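Community Health Outreach, Unit 4 handout
Running an awareness day people will stop for
Instructor: Edith Taipe

Welcome back! This is my favorite unit, so bring coffee and your draft plans from Unit 3.

Start with the visitor. Most people who come past a health fair booth are on the way to lunch. They'll give you a glance, maybe a minute. What can someone learn about hemophilia or celiac disease in a minute? Quite a lot, if you pick one thing. The Granport kidney fair picked "know your blood pressure number" and had 600 people through the door, with 43 signing up for a follow-up screening on the spot. That's a terrific result for a town that size!

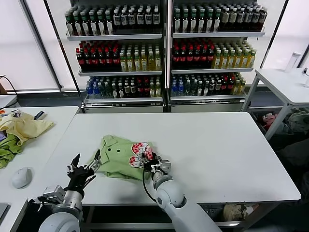
Words to know for the quiz:
Reach: how many people came near your message.
Engagement: how many did something with it (asked a question, took a test, signed a card).
Follow-up: what they did after they went home. Hard to measure, and worth every bit of the trouble.

Read the Tekleab case before section. It's short. Tekleab printed 900 leaflets for its asthma morning and gave away nearly all of them, but only 22 callers mentioned the leaflet later. Was that a bad leaflet, a bad phone line, or a bad question on the call sheet? I have my own theory and I'd love to hear yours first.
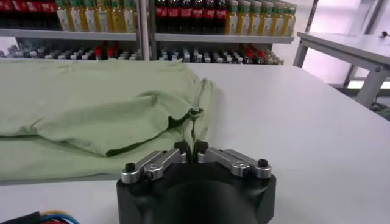 Plain language. Read your booth text out loud to somebody outside the class. Wherever they frown, rewrite. "Your body attacks its own joints" works at a booth; "autoimmune inflammatory arthropathy" doesn't. Keep the medical name in small type so people can look it up at home.

Working with patient groups. Call early, and ask what they want said about their condition before you write a word. The Sosance group rewrote our whole opening panel last August, and it was so much better (I still use their version).

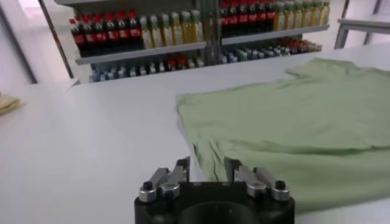 For next time: one page on your own event, with the one thing visitors should remember at the top. Add your reach and engagement measures. Adard teams, please swap drafts with another table before you turn them in.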